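Fitted sheets, continued

The gray one is back on the bed after 70 minutes at the warm setting. I bought it from Trurley in February, and the corner pockets are deep enough that I no longer lift the mattress to seat them. Order of work: headboard corners first, then the diagonal, then the wardrobe side.

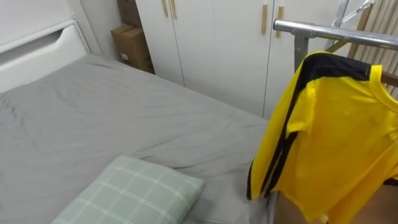 Shrinkage is my main concern. The old Ustum sheet lost enough length by spring that the foot corners popped off every night. I now skip the dryer entirely and use the rack. I don't iron. Creases near the headboard pull out if you retension the side hem, and the rest flatten under the duvet.

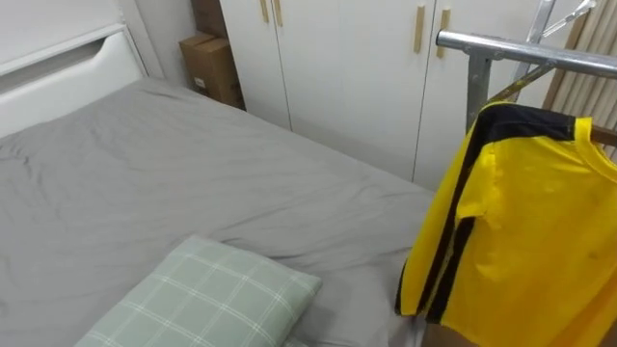
Gray fitted sheet, not ironed, with the green check pillow.

Next wash I'll try a lower spin speed and note the drying time.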